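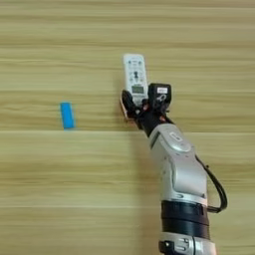 Bench top, left half, with the blue piece on it. Grain runs left to right.

July, bench notes, 14:30

Top surface survey before refinishing. Wood-grain top, supplied through Grandik, in use since the Ularside job. Question is whether it can stay as the layout surface or goes to storage duty.

Pale line across the full width, a little below the middle of the picture. Ran a fingernail over it from both directions. No catch going away from the wall, very slight catch coming back. Straightedge on the line rocks a little at the right end and sits flat elsewhere. The fainter line nearer the front edge gives nothing under the nail and moves when the lamp is moved, so I am treating it as a highlight and leaving it out of the drawing.

Blue block stays where it is, on the wall side of the line. It is the reference for the repeat readings and should not be used for anything else until the sheet is full. Long side across the grain. If it gets knocked, write that down and start the set again – do not put it back by eye.

Height readings with the dial gauge, 3 passes, zeroed on the block each time. Passes one and two agree to within 2 hundredths. Pass three drifted toward the end. Checked the gauge stem and it was not fully clamped. Pass three struck out, to be repeated.

Width across the top at the line: 938 mm by steel tape. The Merkomov drawing gives a slightly larger figure but does not say whether edging is included. Ask before ordering a new sheet.

Cleaning: damp cloth, then dry cloth, then left for about 30 minutes before measuring. No solvent. The Atanasov data sheet for the filler warns against residue and we have no record of what was used on this top before.

Color match for the filler is going to be awkward. The streaks go from cream to a tan with some green in it, and the sample stick is too red against both. Try the lighter stick with a touch of gray on an offcut first. A thin line in the wrong shade will show more than the present one does.

Lighting matters more than expected. With the overhead only, the line looks wider than it measures. With the lamp low from the side it nearly goes away.

To do
Repeat pass three, stem clamped
Shim under right rear foot, then recheck straightedge
Filler test on offcut, both sticks
Edging question to Merkomov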